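수닌로의 설비 구매를 맡고 있는 에믈린 프리처드는 올해 예산표에서 가장 오래 붙들고 있던 항목이 양팔 로봇이었다고 했다. 견적은 딘디아와 레이킹 두 곳에서 받았다. “본체 가격만 보면 결정이 쉬웠을 겁니다. 그런데 그리퍼 손가락 교체, 작업대, 교육비가 전부 따로 붙어 있었어요.”

프리처드는 견적서를 같은 양식으로 다시 옮겨 적는 데 15일을 썼다. 소모품과 예비 부품은 별도 줄로 뺐고, 유지보수 계약은 2년 단위로 비교했다. “첫해에 싸 보이던 쪽이 이듬해에는 더 비쌌습니다.”

현장 쪽 요구를 정리한 사람은 압둘라흐만 단콰다. 그는 속도보다 다룰 수 있는 물건의 폭을 먼저 물었다고 한다. “접시는 얇고 둥글고, 초코바는 포장이 미끄럽습니다. 바구니는 테두리가 있고요. 한 가지만 잘 잡는 장비라면 살 이유가 없었어요.”

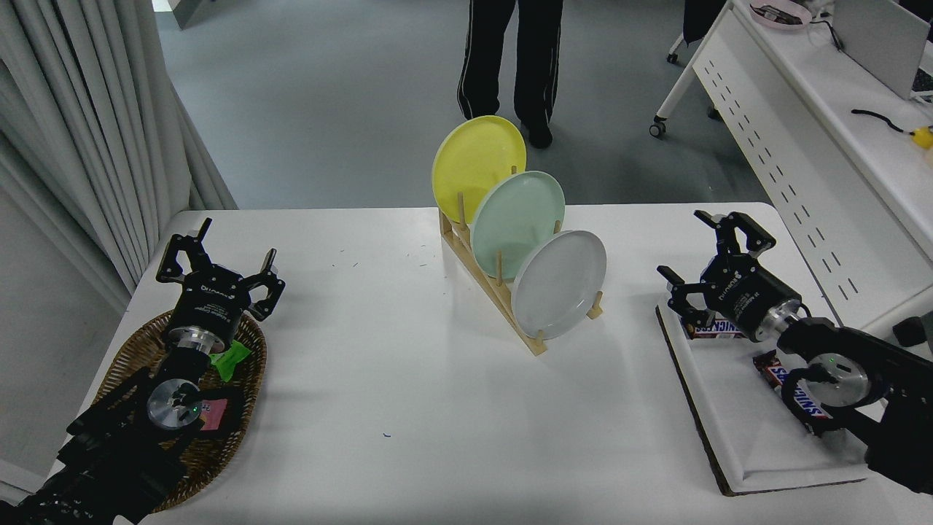

작업대 크기도 늦게 나온 문제였다. 단콰는 팔의 도달 거리만 보고 탁자를 고르면 물건 놓을 자리가 모자란다며, 다음 구매 때는 탁자와 쟁반까지 한 번에 발주하겠다고 말했다. 추가분 신청은 11월에 올린다. 프리처드는 그 전에 예비 그리퍼 단가를 다시 받아 볼 생각이다.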